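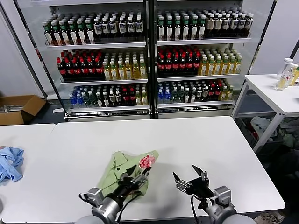 About Belay

Hi, I'm Selamawit! I started Belay with my cousin Hamdia Kumsa after we both got the same talk from the same doctor about our blood sugar (same week, too). We went home, cleared out the pantry and began walking the lake path before work. Then neighbors started tagging along, and somebody wanted the lentil recipe, and here we are.

These days we run cooking classes, a walking group and one-on-one coaching out of the old Timberg building. A course is 9 weeks and we keep it to 20 people so you get to know each other. Fadi Smadi teaches the kitchen sessions and Desta Admasu leads the walks, rain or shine!

We're not doctors, so please keep seeing yours. Bring your questions, bring your mom, bring the recipe you don't want to give up. New courses open in May, and the sign-up sheet is at the front desk.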